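Ultwood Coat Stands and Clothing Racks: Frequently Asked Questions
Last updated 30 Aug 2018

Which do I need, a coat stand or a rack?

A coat stand suits a few people coming and going. It takes little floor space and the hooks accept anything with a loop or a hood. A rack suits coats that stay put for hours, or anything you want kept on a hanger. Many offices buy both and put the stand nearest the door.

How much weight will one hook hold?

Each hook on our stands is rated at 8 pounds. A winter parka with full pockets can come close to that, so empty the pockets before you hang it. Bags should go on the lowest hook.

My coat stand leans when it is loaded. Is it faulty?

Usually not. Heavy coats on one side will pull any single pole over a little. Start with the heaviest coat on the lower hook and put the next one on the opposite side. If the stand still leans when it has nothing on it, turn it over and tighten the bolt under the base. The wrench that came in the box fits it.
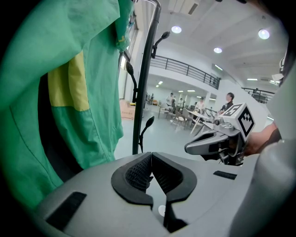

A stand that rocks on a smooth floor may be missing one of its rubber feet. We send replacements free of charge for stands bought from us or from our Dradport store. Write to us with your order number and we will mail a set of four.

Will hooks leave marks in my clothes?

Thick coats and rain jackets are fine. Knitwear and thin hoodies can get a bump at the back of the neck if they hang from a hook overnight. Use the loop if there is one, or move the piece to a hanger.

How tall is the Tredmont rack, and how long is the rail?

The rail is 64 inches from the floor and 70 inches long, end to end. The height is fixed. If you need to hang long dresses or full-length coats, measure them first with the hanger included.

Can different kinds of hangers share one rail?

Yes. The hook at the top of the hanger is what matters, and ours fit any standard one. Wooden hangers hold the shoulders of a jacket better. Thin plastic ones save space but bend under wet coats.

What is the best order for hanging things?

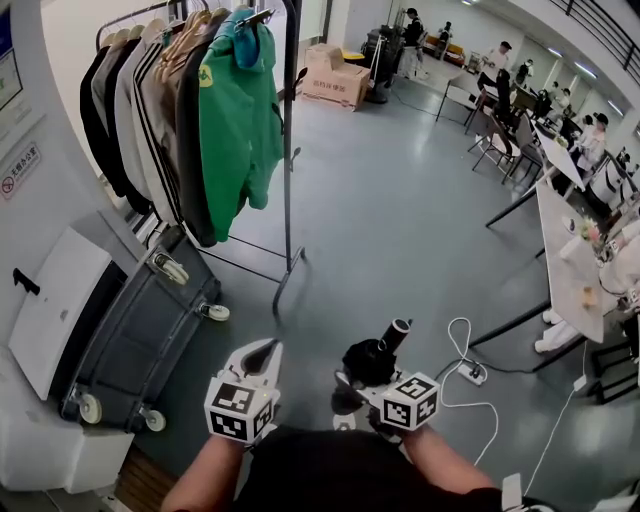

Hang by weight first and by length second. Heavy pieces go close to the uprights, where the rail is best supported, and lighter pieces go toward the middle. Color makes no difference to the rack, but it helps people find their own things. A bright green hoodie is easy to pick out beside a dark brown jacket, while several black coats in a row get mixed up all the time – put something lighter between them if you can. Close each zipper halfway so the fronts do not swing into the next hanger.

How do I stop clothes from bunching up at one end?

Check that the rail is level. If it is, slip a rubber ring over the rail on each side of the group you want to keep in place. We sell the rings in packs of 8.

Can I store boxes under the rack?

Low boxes are fine if they clear the hems. Leave the feet of the rack free so that you can see whether it is standing flat.

How do I clean the metal?

Wipe it with a damp cloth and dry it. Do not use scouring powder on the black finish. Small scratches can be covered with the Adugna touch-up pen, sold separately.

Can I return a rack after putting it together?

Yes, within the return period shown on your receipt. Take it apart, keep all the bolts, and pack it in a sturdy carton. The original box is not required.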